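Fliltomville Public Library » Services » Local History » How to Prepare Family Papers for Donation

How to Prepare Family Papers for Donation

The Local History Room at Fliltomville Public Library accepts letters, diaries, account books, maps and photographs that relate to the town and the surrounding farms. The steps below apply to donations of up to two standard boxes. Households with larger collections should write to the Room before sorting anything.

Before you begin

Choose a clean, dry table away from windows. Wash and dry your hands thoroughly and remove rings or bracelets that may catch on paper. Cotton gloves are not required for paper and make it harder to turn pages safely. They should be worn for photographic prints and negatives.

You will need acid-free folders, a soft pencil, unbuffered tissue and a box with a lid. Folders may be collected from the front desk at no charge, up to a limit of ten per household.

Step 1. Keep the existing order

Do not rearrange papers by date or subject if they have come to you in bundles, envelopes or labeled drawers. The order in which a person kept their papers is part of the record. If a bundle must be opened, note in pencil on a separate sheet where it was found and what was next to it.

The Echevarría papers, which now fill 238 folders, arrived in the seed merchant's own envelopes. Readers still use his arrangement to follow his dealings with growers from one season to the next.

Step 2. Remove what causes damage

Take out rubber bands, paper clips and plastic sleeves that feel sticky or smell strongly. Rusted staples should be left in place if they do not lift easily. Do not use tape of any kind to repair a tear. Place torn pieces together in one folder and write "torn" on the tab.

Items that show mold must be kept apart from everything else. Seal them in a plastic bag and tell staff about them before you bring them into the building.
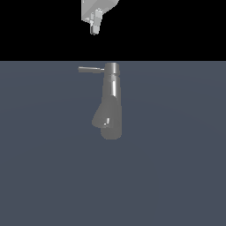 Step 3. Label the folders

Write on the folder before placing papers inside it, so that the pencil does not mark the contents. Each tab should carry the family name, a short title and the years covered, if known. Where a year is a guess, put a question mark after it. Do not write on the documents themselves, and do not use adhesive labels.

Photographs need a little more attention. If you can name the people shown, list them from left to right on a sheet of paper kept in the same folder. Partial names are useful.

Step 4. Make a simple list

A typed or handwritten list of folder titles is sufficient. Individual letters need not be described. Please add a paragraph on who created the papers and how they came to you. Milagros Montoya, Collections Librarian, can supply a blank list form by mail or at the desk.

Step 5. Bring in the donation

Donations are received by appointment between 10 a.m. and 3 p.m., and on the first Saturday of the month until noon. No appointments are offered in March, when the Room closes for its yearly stock check.

You will be asked to sign a deed of gift. Please read the section on copyright with care. Donors may give the papers and keep the copyright, or transfer both. Restrictions on access can be agreed for a fixed term only.

After your visit

Each donation receives an accession number, which should be quoted in all letters to the Room. Cataloging takes around 2 months. Papers that fall outside the collecting policy will be returned or, with your written consent, offered to the Durnuvby County Archive.

Questions about deeds of gift: Bilal Haddad, Local History Room, extension 3871.

Related pages: Storing Photographs at Home | Deed of Gift Form | Visiting the Local History Room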